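Table tips, toy sorting, tape and what to do with clear plastic

Quick one this week, got to be out the door by four. Most of these are from the notebook by the phone, a few from readers. Wooden tables mainly. Play food after that. Use what you like.

TAPE A BOX ON THE TABLE

Best thing I did to our table all year. Grey cloth tape, one big rectangle, set in a hand's width or so from the edge. Stuff stays inside the line. Anything outside the line gets put away before tea. Works on kids, works on grown ups doing jigsaws.

Wipe the table first with a barely damp cloth, let it dry properly, then tape. Don't stretch the tape as you lay it, it shrinks back and the corners lift. Butt the corners, don't overlap. Overlaps catch crumbs and go black.

Pencil the line lightly first if you can't cut straight. I can't.

Change it every few months. Old tape on timber is a misery. If you've left it too long, hair dryer on low, lift a corner, pull back flat along itself, slowly. Gum left behind comes off with a dab of eucalyptus oil on a rag, then warm soapy water, then dry. Test underneath the table first. On waxed tables don't tape at all, use a cork mat.

Masking tape is alright for an afternoon. Not for a month.

WHAT GOES INSIDE THE LINE

Less than you think. We do a handful of things at a time. Couple of bits of play food, one ball, one thing you can see through. The rest in the tub under the bench. Swap them round on a Monday when they've gone stale.

Big things at the back, small flat things in front. If you're reaching over the tall one to get the short one, sooner or later the tall one goes over.

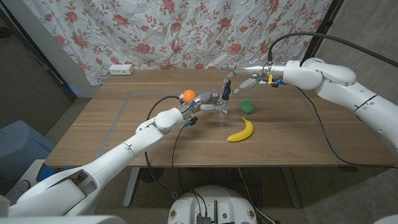 Banana in front, green one behind it, cup over to the left. 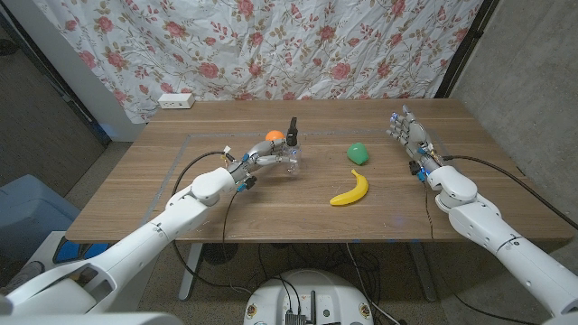
Pepper and banana in the middle, clear bottle towards the back.
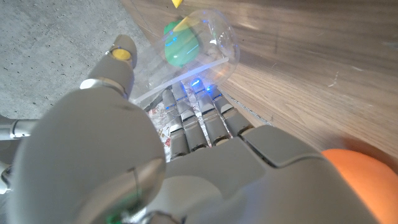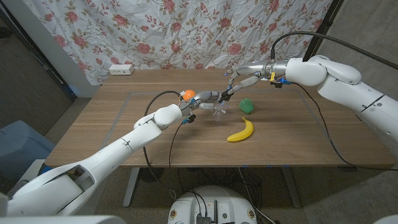
Balls. Any small ball will find the slope in your table, and every table has a slope. Before you blame the floor, put a marble in the middle and watch which way it goes. Folded cardboard under the low leg, or a felt pad. Two pads if needed. If it's still rolling park the ball in a jar lid or a curtain ring. Curtain ring is best, flat, costs nothing if you've got a spare.

Metal table legs: felt on those as well. They'll mark concrete and they'll definately mark lino.

WASHING PLAY FOOD

Hard plastic fruit and veg, warm water, squirt of dish soap, old toothbrush round the stem end where the grime sits. Rinse, shake, stand on a tea towel overnight. Hollow ones with a hole in them, squeeze under the water and see if anything grey comes out. If it does, bin. You won't get it clean and it'll only get squeezed in somebody's bath.

Painted ones, no dishwasher. Top rack might be fine, might not. I lost the face off a tomato. Soft or stuffed ones go in a pillowcase with a knot in it, cool wash, dry on the line in the shade. Yellow fades worst, I find. Bring it in once it's dry.

Texta on plastic fruit: rubbing alcohol on a cotton bud. Biro the same. Do it by the window and keep the littlies out until the smell's gone. Don't scrub with the green pad, you'll take the shine off and then it holds dirt for ever.

Sticky plastic that hasn't had anything spilled on it is just old. Bicarb paste helps for a week or two. Then it's back. Let it go.

COUNTING IT (DON'T)

A reader in Trovcombe wrote in March to say she'd tipped out the whole playroom and counted 278 pieces. Poor woman. She kept the ones that got played with that week and boxed the rest with the date on the lid. Anything not asked for by the end of winter went to the op shop. Good system. Skip the counting.

My version: one tub for food, one for balls, one for "other". Other is always full.

CLEAR CUPS, BOTTLES AND CAPSULES

Clear things are handy because you can see what's in them, and a pain because you can't see them. They get knocked. A strip of coloured tape round the bottom fixes that. Low down, so you can still see in.

Light cups blow over if the door's open. Few dried beans in the bottom. Not where there's a baby though.

Pump or nozzle bottles: wash and keep. Rinse till there are no suds, then pump clean water through the top a good many times, most people only do the bottle and the top stays full of old soap. Dry upside down with the top off. Label it THE SAME DAY. I've had window cleaner and plain water side by side and had to sniff both, which you should never do.

Never put cleaner in a drink bottle. I know I say it every time.

Capsules, the clear two-part kind that prizes come in, are excellent for drawing pins, picture hooks, the spare Allen key, foreign coins. They roll, so stand them in an egg carton. If the halves have gone stiff, rub a bit of candle round the join. If they've gone loose, one turn of sticky tape with the end folded over so you can find it agian.

Cloudy plastic: white vinegar and warm water, half and half, soak ten minutes, soft cloth. If it's scratches and not scale, vinegar does nothing. Now you know.

Static. New plastic pulls in every bit of fluff. Wipe with a cloth that's been in weak soapy water and wrung right out. Not a dry cloth, makes it worse.

FLORAL CURTAINS, WRINKLES

Had three letters on this so here goes. Cotton with a white ground and a printed pattern, take down, shake outside, cool wash on its own, no bleach even if the white's gone a bit tea coloured. Soaker powder, the colour-safe kind, an hour. Hang it back up damp. The weight pulls most of the creases out and you save the ironing. If you must iron, wrong side, and do the heading first while it's dampest.

Too long and bunching up? Clip the bottom up with pegs for a day before you cut. Look at it in the morning and again with the light on. I've cut two curtains too short by rushing.

CORDS AND POWER BOARDS

Loops hanging off the front of a table get caught. Knee, toddler, vacuum, dog. Run them off the back. Velcro strap round the table leg, or the cheap adhesive clips from Plovico, packet of 10, you'll use six. Press each clip on for a slow count of thirty and leave it overnight before you put a cord in. They all fall off otherwise and people write to me about it.

Leave a bit of slack at both ends. A tight cord pulls on the plug.

Power boards, keep them well away from drinks and paint water. If you can screw it to the wall or under the edge of the bench, do. Blanking plugs in the sockets you're not using. Dust it with everything switched off and unplugged, dry brush only.

CRINKLY PACKETS

Foil wrappers and chip packets. Smooth flat, fold in thirds longways, fold up from the bottom, tuck the top in. Stays shut, takes up no room in the bin, doesn't blow across the yard on bin day. Some shops take them for soft plastics, ours stopped. Check before you save up a bagful like I did.

Shiny gift wrap, roll round a cardboard tube, elastic band, not too tight.

WOOD TABLES, LAST BITS

Go with the grain. Always. Crumbs off first or you're sanding with toast.

White ring from a hot mug, try a warm iron over a folded tea towel, few seconds, lift, look, again. Got one out of ours in four goes. Dark ring is water gone deeper and that's a sanding job.

Crayon, scrape with an old bank card, then the tiniest bit of mineral oil, then buff.

Next time: jar lids, pantry moths (again), and the reader who wants to get candle wax out of a wicker basket. Send yours in, short please, and put your suburb or town on it. I can't read the long ones till school goes back.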